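A second-hand arm and a bin of blocks

When Bujar Berisha opens the door of the shared workshop in Trumomcombe, he first asks me to leave my bag on the shelf and not on the floor. The floor belongs to cables. It is seven in the evening, and he has already been here since lunch.

Bujar repairs heating systems for his living. Defne Kurtuluş, with whom he shares the bench, teaches mathematics to adults. In March they started a project which they call Flavulell, a name that came from a password generator and stayed. The goal is easy to say: a robot arm has to take a block out of a metal bin, put it somewhere else, and then take the next one, without a person telling it where the blocks are.

"People ask me why we did not begin with a small arm," says Bujar. "I had a small arm. I built it from a kit and it could lift a spoon. I wanted to learn on the kind of machine that a factory uses, with all its bad manners."

The KUKA arm was bought from a packaging company that closed. He paid 2621 for it, transport included, and the controller cost him another 900 because the first one did not start. Defne keeps these numbers in a notebook. She did not agree with the second payment and she still tells him so.

The first weeks they did not program at all. They were only leading cables. An arm like this turns its wrist very far, and everything that goes to the gripper must turn with it.

"If the loop is too short, it pulls the connector out," Bujar explains. "If it is too long, it hangs into the bin and pushes the blocks around. I made this loop seven times. I am still not in love with it."

He uses a strap on the upper part of the arm and a cable tie lower down, and he says that the strap was the better idea – it lets the bundle slide a little. The hoses are harder. They have their own opinion about the direction in which they want to bend.
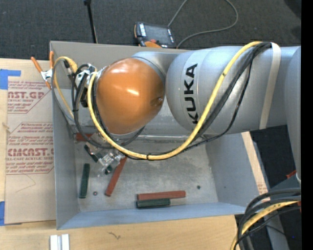 For the blocks, Defne insisted on simple shapes. She wanted two colors which the software can separate easily, so that they could look for mistakes in the grasping and not in the seeing. Red and green looked good on paper. In the bin it was more difficult, she says, as the metal reflects the lamp and the dark green almost disappears when the arm makes a shadow on it.

"I am used to students who say, the exercise is wrong," she tells me. "Now I was the student. I was sure the light was wrong, the bin was wrong, the program was wrong. Then I found that I had written one angle in degrees and the other in radians."

The program that chooses the grasp is called Holst. She writes it mostly at night at her kitchen table, and she tests it on the recordings from the workshop. It proposes a point and an angle, then checks if the wrist will hit the wall. A block lying near the wall is the worst case. The gripper must come in at an angle, and then there is very little space left for the hoses.

What does it do when it cannot find a good way? "It waits," says Defne. "In the beginning it tried anyway. We have some scratches from this time."

Their next plan is a run of 1000 grasps, spread over many evenings, with each failure written down by hand. Bujar would like to do it faster. Defne would not. She thinks that a failure which you have to write with a pen is one that you remember, and he has accepted this, although his handwriting is so bad that she must often ask him what happened.

I ask about safety, and both become more serious. The rule is that one person stands with the pendant and does nothing else. This person does not drink tea, does not answer the phone and does not reach for a block, even if it is lying in a stupid place. They drive the arm at low speed, and they stop it before anyone goes near the bin.

"My brother came to visit and wanted to shake hands with it," says Bujar. "I sent him outside. He was angry, but he can be angry with all his fingers."

After the long run they want to change the gripper. Bujar has drawn a narrower one, named Jedier, with the hoses going along the inside. For now it exists only as a drawing with many corrections, and he is looking for somebody who can mill the two side parts at a fair price.

Shortly after nine Defne saves her files and reads the last line of the notebook aloud. Bujar asks her for one more try. She looks at the clock – and gives him the pen.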